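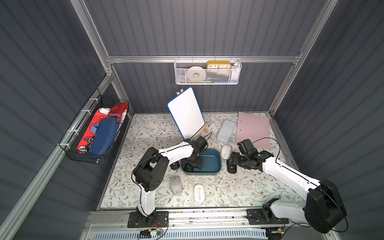

Zunetti helps people in Clistthorpe and the towns nearby clear out home offices, spare rooms and small business premises. These are the questions we get most often before a first booking. If you are starting on your own before we come, put a cover over your biggest table and find something low-sided to sort into. A rectangular plastic tray like the teal one is fine, and the cover can be anything, leafy vines included. Answers last checked February 2024.

BOOKING

How long is a session?

Two hours. We used to offer whole days and stopped, as most people are tired of making decisions well before lunch. You can book sessions back to back if you want to, but please leave a gap for a meal.

What does it cost?

A session is $118 for one room. That covers one sorter, bags, labels and a run to the donation center with whatever fits in a car. It does not cover bulky waste, paid disposal or parking. If you live outside the town we add mileage, and we will tell you the amount before you confirm.

Do I have to be there?

Yes, for the first session. After that it depends on the job. Some customers leave us a list and a key for paper shredding or boxing up books. We won't make keep-or-go decisions on our own about photographs, letters, jewelry or anything with a signature on it.

Can I book for a parent or a relative?

You can make the booking, but the person whose room it is has to agree to it. We will call them first. If they have died, we need to hear from the executor, and we ask for the executor's agreement in writing before anything leaves the house.

How far ahead should I book?

September is our busiest month and fills up during the summer. The rest of the year there is usually something within two weeks. Evening sessions go first.

What if I need to cancel?

Call or write by noon the day before and there is no charge. After that we keep half the fee. If we have to cancel, we move you to the next open slot and you pay nothing for the change.

BEFORE WE ARRIVE

Should I tidy up first?

Please don't. It slows things down, since the piles you already have tell us how you use the room. Clear a path to the window and the outlets, and make sure we can open the door all the way. If there is a pet, decide where it will be.

What space do you need?

One clear surface at table height and a patch of floor for bags. If the only table is the dining table, cover it. Old electronics have rubber feet that can leave marks, and staples get everywhere. We bring felt pads but not tablecloths.

Do you work from a plan?

A short one. We write the room down as a set of zones, such as desk, shelves, closet and floor, and cross them off. Any surface you can wipe will do for this. Some people like it large and standing up where everyone can read it, and some use the back of an envelope. If you have a board on a stand somewhere in the house, get it out before we come and check that the markers still write.
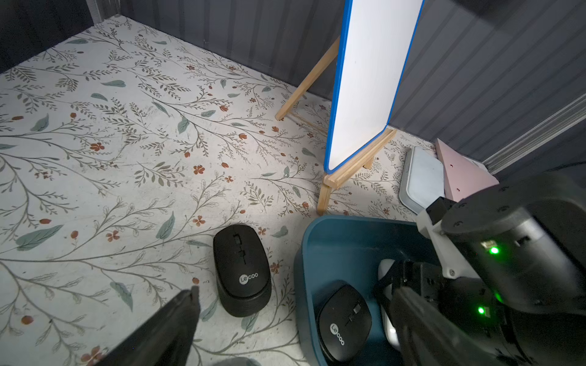

Whiteboard with a blue frame on a light wood easel.

Where should the board go?

Toward the back of the room or the table, out of the way of elbows. Keep it up between sessions if you can. People often remember something on the list in the evening and want to add to it.

PAPER

How long should I keep papers?

That depends on what they are and where you live, and we are not accountants. Ask whoever does your taxes. What we can do is put the papers in date order so that when you get an answer, you can act on it in a few minutes.

Do you shred?

We take paper to a commercial shredder, Parisi, on the road out toward the rail bridge. They weigh it at the counter and give us a receipt, which we pass on to you. You are welcome to come along. A small home shredder is fine for an envelope or two, but it will overheat long before you get through a filing cabinet.

What about manuals and warranties?

Most manuals can go. Keep a warranty if the item is still under it and still in the house. We staple the store receipt to the front page and put it all in one folder. One folder is enough for most homes.

Can you scan my papers for me?

No. We tried it and it was slow and expensive for the customer. The library has a scanner with a feeder that anyone with a card can use.

CABLES AND ELECTRONICS

I have a drawer full of cables. What do I do with them?

Match them to devices first. Walk around the house with the drawer, and every time a cable fits something you own, put a label on it. Whatever is left at the end has no job. Keep one spare of each kind you matched and let the rest go for recycling. Power adapters need more care - look for the brand and the voltage on the label, and never keep one because it "might fit."

Do old computer accessories have any value?

A little, if they are clean, complete and less than a few years old. Keyboards and mice rarely sell for enough to be worth mailing. Schools and repair groups will often take them if they are sorted by type. Wireless ones need their USB receiver, and a good many go missing. Look in the battery compartment, which is where some makers give it a slot. If the receiver is lost, try the maker's support page before you give up. Write down the name printed on the shell, since the shape alone won't get you far when you search.

Should I keep a spare mouse?

One. It is the part of a desk setup that people replace most often without throwing out the last one, and we find them in kitchen drawers, coat pockets and toolboxes. Gather all of them in a single bin before you choose, so that you choose once. Test each one on the computer you use now. Keep the one your hand likes and give the others away with their batteries taken out.
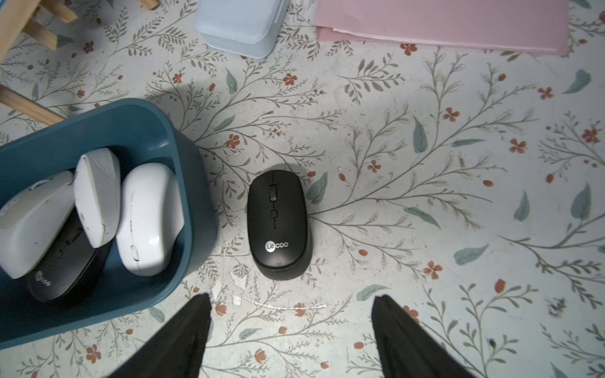 What happens to the batteries?

Loose batteries go in a separate bag with tape over the ends. We drop them at the collection point at the hardware store. Anything swollen or leaking stays where it is until we have looked at it, so please don't pull it out of the device yourself.

Can you wipe a hard drive?

We can't, but we will take it with you to someone who can. If you only want it destroyed, Parisi has a machine for that and charges by the piece. Before you hand over any drive, check that you have copied your photographs off it. We ask this twice and we will ask you again at the door.

THINGS THAT ARE STAYING

How do I sort the small stuff without making a bigger mess?

Work on one kind of thing at a time and keep the container close to what you are handling. On a covered table, pull out a single item, decide, and either place it in the tray or set it aside for the bag. A light gray mouse lying on a pale flowered mat is easy to pick out, and so is a tray in a strong color like teal. A black adapter on a dark desk can hide for the whole session. It sounds like a small point, but a plain or light-patterned cover saves a lot of looking.
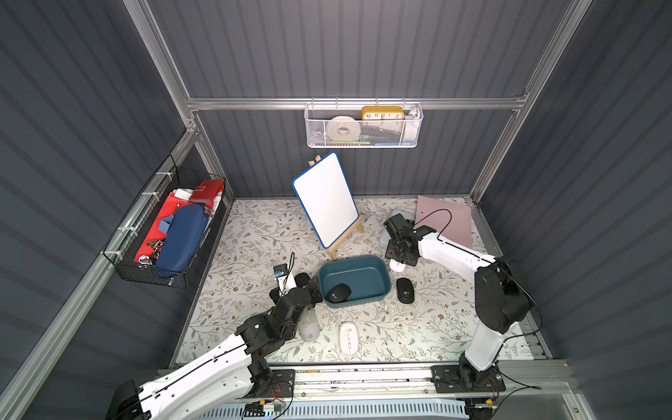 Storage is the last thing to buy, and we ask customers to wait until the final session before they order any. You will know by then how much is left and what shape it is. Most people find they already own enough boxes. The mistake we see most is a deep box for little things, where everything sinks and the one on the bottom never comes out again. Something about as low as that teal tray by the mouse suits most desk items, and it slides onto a shelf without a lid.

Do you sell storage products?

No. We have no deal with any store or brand. If you ask, we will tell you what other customers have liked. Puridon shelving comes up a lot. It is plain and bolts to the wall, and you can add to it later, but you will want a second person to hold it while you put in the bolts.

How should I label boxes?

On the short end, in thick marker, with the contents and no jokes. "Misc" is not a label. If you can't name what is in the box, it needs another pass.

THE REST

Where do donations go?

We use the center on Clistthorpe High Road unless you have somewhere else in mind. They don't take mattresses, car seats or anything with a missing plug. You get a slip listing what was dropped off. The values are for you to fill in.

Are you insured?

Yes. We can send the certificate before your first session. For single items worth more than $900, tell us in advance and we will leave the moving to you or to a specialist.

Will you take pictures of my house?

Only if you ask for a before and after. They are sent to you and then deleted.

Who will come?

For most first sessions it is Marisa Amato, who also answers the phone. After that you will usually have the same sorter each time. If you would like a different one, say so when you book - you don't have to give a reason.

My question isn't here.

Call during office hours or leave a message. We return calls in the afternoon.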